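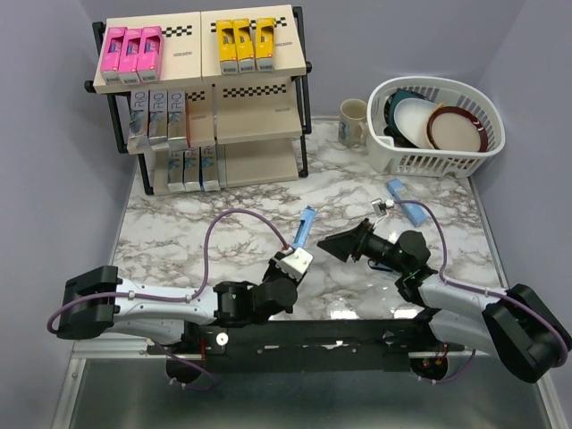

Welcome to the Grestell questions page! We make perfume in small batches, and we love hearing from people who are just getting into it (and from people who own forty bottles and want to argue about vetiver). Dexter Abella answers most of the mail and put this page together from the questions he sees over and over. A lot of them start at the shelf, when someone is facing a row of pink boxes and a row of yellow boxes and wondering whether the color says anything about the smell. Sometimes it does. Plenty of houses use pink for florals and yellow for citrus, but there's no rule, so please smell before you decide!

What's in Himlow?

Himlow is our newest scent and the one we get asked about most. It opens with pink grapefruit and cardamom, moves into fig leaf and orris, and settles on cedar with a little salted musk. Idrisa Waweru composed it, and the version you can buy is trial number 621. The fig leaf was the hard part. Earlier trials came out either very green or very milky, and we have a whole drawer of both.

Is it for men or women?

Whoever likes it. We don't label any of our scents that way.

How is Driltden different from Himlow?

Driltden is darker and drier: black tea, clove, tobacco leaf and a smoky birch note that hangs around until the next morning on a wool scarf. If you enjoy leather scents, start there. Himlow is much brighter and stays closer to the skin. Some of our customers wear Driltden from fall to spring and switch when it gets hot, but I know people who wear it in July and smell wonderful.

And Muriithi?

Muriithi is our rose. It's a jammy, peppery rose with a good dose of patchouli under it, and if you think you hate rose, this is the one I'd love you to try. It only comes as an extrait, so one spray goes a long way.

What's the difference between eau de toilette, eau de parfum and extrait?

Mostly how much perfume oil there is in the alcohol. Eau de toilette is the lightest of these, eau de parfum is richer, and extrait is the strongest. The formula often shifts a bit too, so two strengths of the same scent can smell like cousins. Himlow in eau de toilette has more grapefruit up front, while the eau de parfum gives you the orris sooner.

How long will it last on me?

Skin varies so much! On Dexter, Himlow eau de parfum goes for nearly 6 hours. On Idrisa it's gone by lunch. Unscented lotion underneath helps a lot if your skin is dry, and a spray on your shirt lasts longer than one on your wrist (test the inside of a hem first, as the darker scents can mark pale fabric).

Why does it smell different from the paper strip?

Paper is cool and doesn't do much to a perfume, so top notes linger there. Skin warms everything up and pushes the base forward. Use strips to narrow things down, then wear your favorites for a full day, one at a time.

Do you sell samples?

Yes! The discovery set has 11 vials, one of every scent and strength we currently make. Each vial holds 2 ml, enough for several proper wearings. Single vials are available as well if you already know what you're after.

I can't smell my perfume anymore. Has it gone bad?

Probably your nose got used to it. Take a few days off, wear something else, and come back. Perfume that has turned usually smells sharp or sour right at the first spray, and the color may have deepened too, although vanilla-heavy scents go brown all on their own and are perfectly fine.

Where should I keep the bottle?

In a drawer or closet, with the cap on. Bathrooms are tough on perfume with all that steam, and so are sunny windowsills. The box it came in makes a great little home for it.

Can I layer your scents?

Please do! Muriithi over Driltden is fantastic, very smoky and rich. Put the heavier one on first and go easy.

Is Himlow coming as a body oil?

We're testing one. The first batch in March was too sticky, so Idrisa has gone back to a lighter base. We'll add it to this page when it's ready to order.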